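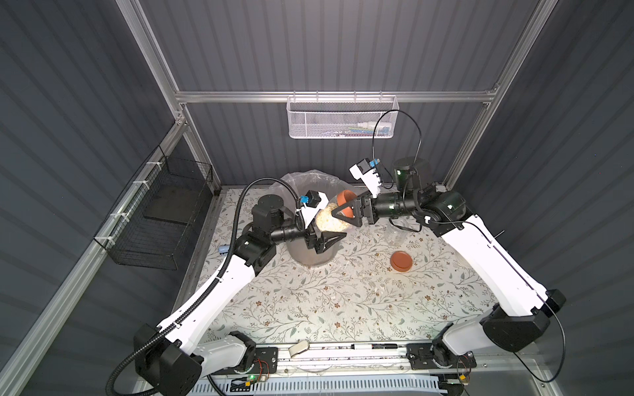 Refill shop in Kirkby - is it worth the trip?

Posted in: Household and Budgeting

trernine_tom
We've got a refill shop opened near us in Kirkby and I'm trying to work out if it saves anything. I did a full month of dry goods there in June: oats, rice, red lentils, plain flour, raisins. The oats came out dearer per kilo than the supermarket's own. Rice was the same to the penny. Lentils were cheaper. Flour was a lot dearer, though I'll admit it's nicer flour.
Does anybody here do this long term and keep figures? I don't want a lecture on packaging, just the money side.

Yanti Nair
I've done it for three years, different shop. I write everything down in a notebook. Last year I spent 403 pounds on dry goods and the year before it was more, but we had my brother staying so it isn't a fair comparison. Spices and tea are where you save. Flour never.

pegbag
Flour never, agreed. Also watch the nuts. They put them at eye level and they're a shocking price.

Gunawan
Sorry but I don't see how it can save money once you add the bus fare. Kirkby is two buses for me. A big bag of rice from the Asian grocer lasts us months and costs less than any of these places. I think people go because the shop looks nice.

trernine_tom
I walk, so no fare. But fair point about the rice.

Yanti Nair
Gunawan, that only works if you have somewhere dry to keep a big bag. I had weevils in a ten kilo sack once and threw the lot out. Small amounts often suits a small kitchen.

Gunawan
Freeze it for a few days when you get it home. Never had a weevil.

pegbag
Who has a freezer that size?

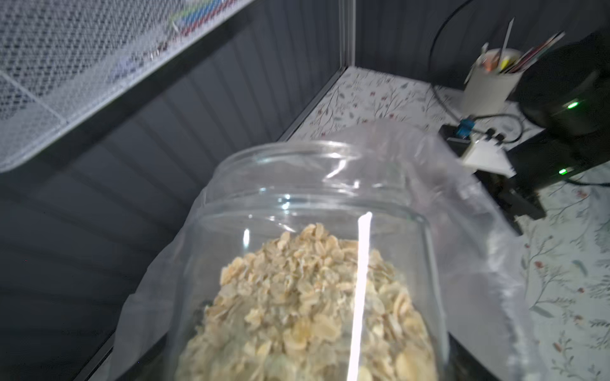
Storage matters more than where you buy, in my view. I lost more food to bad lids than I ever saved on price. Supermarket packets split, and those fold-over clips slip off at the back of the cupboard, so everything goes stale at the same time. I moved to glass two winters ago. With a clear jar you can see what you've got, and one that's only half full of oats goes on the shopping list before anyone is stood there at seven in the morning with an empty bowl. Get the ones with a proper screw thread round the top. The clip-top sort look smart but the rubber seals perish and replacements cost nearly as much as the jar.
- Irfan Sumampouw

pegbag
I've had the same clip-tops for fifteen years and the seals are fine. You have to take them off before you wash them, that's all. Mine are Zalari ones, from the market.

Irfan Sumampouw
Maybe mine were a bad batch. I still wouldn't go back.

trernine_tom
What about weight? The shop weighs your jar empty and writes it on the bottom. My big one is 1,183 grams and I can't carry four of those up the hill.

Yanti Nair
Take bags for the shopping and decant at home. I use the same cotton ones until they fall apart. For flour I use an old bread bag because it comes through the cotton.

Gunawan
So you're carrying bags there, filling them, carrying them back and filling jars. I can do my whole shop in that time.

Yanti Nair
It takes me 14 minutes. I've got a kettle on for most of it.

pegbag
Back to the question. Tom, did you compare against the supermarket's cheapest range or the ordinary one? Their cheapest oats are perfectly good and nothing loose will beat them.

trernine_tom
The ordinary one. I'll redo it with the cheapest and put the prices up. Might leave flour off the list altogether.

Irfan Sumampouw
Put cocoa on it if they do it loose. I bought 208 grams last week and it was well under the price of a tub.

Gunawan
Cocoa I would go for. Is it the dark one?

Irfan Sumampouw
Yes, the dark one. They keep it behind the till so you have to ask.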